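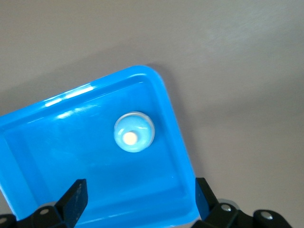 A blue plastic tray with rounded corners.

Shared mailboxes: what changes on 18th August

The Flerstead office moves to the new mail server on 18th August, and the old shared mailboxes go with it. There are 36 of them, used by some 160 people. Your own mailbox has already been moved and needs no further work.

Folders, rules and categories will come across as they are. Signatures will not. If your team keeps a signature in a shared mailbox, copy the text into a plain document before the move and paste it back in afterward.

Contacts are handled separately. Dennis Hartley has exported the Penrose list, which had 2,114 entries, and removed the duplicates. The cleaned list has 1,584. If someone you write to often is missing, send Dennis the name and he will restore it from the export.

On the first morning, Outlook may ask for your password twice. Enter it both times. Search will be slow until the index has been rebuilt, and older messages may not show up in results until then. You can still find them by opening the folder and sorting by date.

Phones need the old account removed and added again. The steps are on the Brastau help page under "Mail on your phone." Questions about calendar permissions go to Afiq Entili.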